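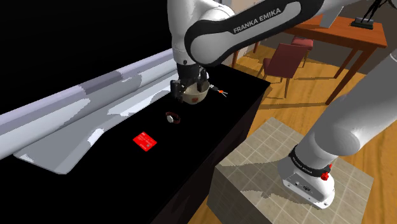 Pre-Listing Walkthrough: Safety and Condition Checklist

Property: Zevham, main house, guest house and outbuildings
Walked by: Barrett Benavides and Juniper Szabo
Owner's side: Bernd Hollmann, present for the morning only
Visit: February, start 8:30 a.m.

Marks used: OK = no action. FIX = repair before showings begin. WATCH = usable now, look again at the next visit. N/A = not on this property. A blank comment means there was nothing to add.

This is a visual walkthrough done ahead of listing. It does not replace the buyer's inspection, the septic report or the well test, which are ordered separately.

Section 1. Entry road and gate

1.1 Gate opens and closes fully on the keypad — OK
Comment: Two cycles run from the keypad and two from the remote. The Amano opener is slow on the closing stroke but completes it every time.

1.2 Gate stops and reverses when blocked — FIX
Comment: Reversed when blocked on the closing side. Did not reverse on the opening side, where the leaf swings toward the stone pillar. The gate is to stay open during showings until this is corrected. Bernd has the installer's number.

1.3 Manual release works and the key is on site — WATCH
Comment: Release works. The only key is on Bernd's own ring. A copy should go in the lockbox.

1.4 Road surface clear and passable by a standard car — OK
Comment: Ruts past the second bend have been filled with road base. A low car got through without scraping.

1.5 Branches trimmed for fire truck clearance — FIX
Comment: The oak at the second bend hangs too low over the uphill side. One limb. Tree crew to quote. Do not let the gardener do it from a ladder, the ground there slopes away.

1.6 Address numbers readable from the county road — FIX
Comment: Numbers are the same bronze as the pillar. Replace with a light color.

1.7 Cattle guard bars tight, no gaps — OK

Section 2. Main house, exterior

2.1 Roof tile, visible from the ground and upper terrace — WATCH
Comment: Four slipped tiles above the north dormer. No stain on the ceiling below. Seller would like to leave these for the buyer's credit list. Juniper recommends doing them now while the roofer is on the guest house.

2.2 Gutters and downspouts attached and draining away — FIX
Comment: Downspout at the library corner empties onto the walkway. Add an extension. There is green growth on the flagstone where it lands and it is slick.

2.3 Chimney caps and spark arrestors in place — OK
Comment: All present. Sweep's tag in the utility room is from last fall.

2.4 Walkways level, no trip edges — FIX
Comment: See 2.2. Also one lifted paver at the foot of the kitchen steps.

2.5 Handrails on all exterior stairs, firm when pulled — FIX
Comment: West terrace stair rail moves at the bottom post. The anchor has rusted through on one side. This is the stair every visitor will use to reach the view, so it goes near the top of the list. Rope off until repaired.

2.6 Exterior lighting on path and steps — OK
Comment: Checked before we left, at 5:40 p.m. One lamp out by the rose bed, replaced by Barrett from the box in the garage.

2.7 Deck boards and joists, upper terrace — OK
Comment: Probed at the ledger and at both outer corners. Solid.

2.8 Terrace railing height and spacing — WATCH
Comment: Measures 40 inches. The house is old enough that it may be allowed to stand, but the buyer's inspector is likely to write it up. Note in the disclosure draft and ask I-seul Ok for wording.

Section 3. Main house, interior

3.1 Smoke alarms in each bedroom, hall and level — FIX
Comment: 13 alarms found. All were tested with the button. The one in the small bedroom over the pantry did not sound. Replace the whole unit, the date on the back is past.

3.2 Carbon monoxide alarms outside sleeping areas — OK

3.3 Interior stair rails and treads — OK
Comment: Back stair is steep and turns at the bottom. Agents should lead groups down the front stair.

3.4 Rugs flat and backed — FIX
Comment: Long runner in the upper hall slides on the boards. Stager to add pad or remove it. Either is fine with Bernd.

3.5 Windows open, latch and stay open — WATCH
Comment: Sash cords broken on two library windows. They drop when released. Both latched shut and tagged. Showings can go ahead with the tags on.

3.6 Fireplaces, dampers and screens — OK
Comment: No fires during showings, including the gas set in the morning room.

3.7 Electrical panel labeled, cover in place, clear space in front — FIX
Comment: Panel itself is fine and the labels are legible. Wine boxes stacked in front of it. Move them.

3.8 Outlets near water protected and tripping properly — FIX
Comment: Kitchen and all baths tripped with the tester except the powder room off the front hall. Electrician to replace.

3.9 Water heater strapped, relief line run to drain — OK
Comment: Straps top and bottom. Relief line ends over the floor drain.

3.10 Signs of leaks under sinks — WATCH
Comment: Old stain under the prep sink, dry to the touch. Paper towel left beneath the trap. Check it next visit.

3.11 Elevator or lift — N/A
Comment: An earlier brochure mentions a dumbwaiter. The shaft was closed up by a prior owner and is now a linen closet. Please take the line out of the draft listing.

3.12 Firearms, medicines, cash and small valuables put away — FIX
Comment: Safe is in use. The medicine cabinet in the main bath is not cleared. Bernd will handle this himself.

Section 4. Guest house

4.1 Roof work complete and site cleaned up — FIX
Comment: Roofer is still on the back slope. Ladder left standing overnight against the eave. Asked him to lay it down and chain it when he leaves. Nails in the gravel on the parking side, magnet sweep needed before any car goes in.

4.2 Smoke and carbon monoxide alarms — OK

4.3 Propane tank, valve and regulator — OK
Comment: Brush cleared on all sides. No odor at the fittings. The supplier should still do a pressure test, and the office has asked for one.

4.4 Deck and stair — OK

4.5 Door locks working, keys tagged — WATCH
Comment: Back door needs a lift to latch. Likely the hinge. Tell agents to pull up on the knob.

4.6 Evidence of rodents — WATCH
Comment: Droppings behind the washer, old. Traps set by Toàn Hà, who will check them with the barn traps.

Section 5. Pool and water features

5.1 Fence and self-closing gate — FIX
Comment: Gate swings closed but does not catch unless pushed. The latch must catch by itself from any position. No showings of the pool area to families with children until this is signed off.

5.2 Drain covers in place and intact — OK

5.3 Pump and equipment pad — OK
Comment: Midon pump running, no drips at the unions. Electrical shutoff within sight of the pad.

5.4 Rescue pole and ring within reach — FIX
Comment: Pole found in the barn. Bring it back and hang it on the fence hooks.

5.5 Pond edge marked or visible at dusk — WATCH
Comment: Lower pond has a soft bank on the near side. Keep tours on the mown path.

Section 6. Barn, paddocks and land

6.1 Barn loft ladder and rail — FIX
Comment: Ladder is sound. There is no rail at the loft opening. Close the hatch and keep visitors on the ground floor. Carpenter to price a simple rail.

6.2 Barn wiring — WATCH
Comment: Some exposed runs in the tack room. Power to that circuit turned off at the barn panel and the breaker taped. Electrician to look on the same trip as 3.8.

6.3 Fuel and chemicals stored and labeled — FIX
Comment: Two unmarked jugs on the shelf over the mower. Toàn believes one is bar oil. Neither should be guessed at, so both go to the county drop-off.

6.4 Fences and stock — OK
Comment: Neighbor's cattle are in the east paddock under the grazing lease. Tours do not cross that paddock.

6.5 Well house — OK
Comment: Dry inside, door locks, heater on for cold nights. Lab sample is a separate order.

6.6 Brush clearance around buildings — FIX
Comment: Done at the main house and guest house. The strip behind the barn is not done. Crew is due back in March.

6.7 Overlook trail — WATCH
Comment: Loose rock on the last stretch. Passable in proper shoes. Listing should say "walking trail," not "driveway to overlook." A regular car cannot make it.

6.8 Cell signal for emergency calls — WATCH
Comment: Good at the house and the gate. None at the lower pond or past the barn. Agents should carry a radio from the office when touring the land.

Section 7. Showing day setup

7.1 Lockbox fitted and code set — OK
Comment: Clikar box on the side gate. Code goes out through the office only. Please do not text it.

7.2 First aid kit and fire extinguishers — OK
Comment: Kit in the kitchen, left of the range. Extinguishers in kitchen, garage, guest house and barn, gauges in the green.

7.3 Two people from our office on site for every tour of the land — OK
Comment: One is enough for the house alone.

7.4 Parking plan — WATCH
Comment: Front court only. Guest house side stays closed until the nail sweep in 4.1 is done.

Before the first showing

Items 1.2, 2.5, 3.1, 4.1, 5.1, 5.4 and 6.1 have to be cleared, roped off or closed to visitors. The other FIX items can run alongside the photography as long as Juniper has a date for each from the contractor.

Owner's comment, added at noon: Agreed on all of it except 2.1. I would like to see the roofer's price first. The gate company can come any morning after 9. — B. Hollmann

Office comment: Disclosure wording for 2.8 and 3.5 drafted and sent to Barrett. The dumbwaiter line is out of the listing. — I-seul Ok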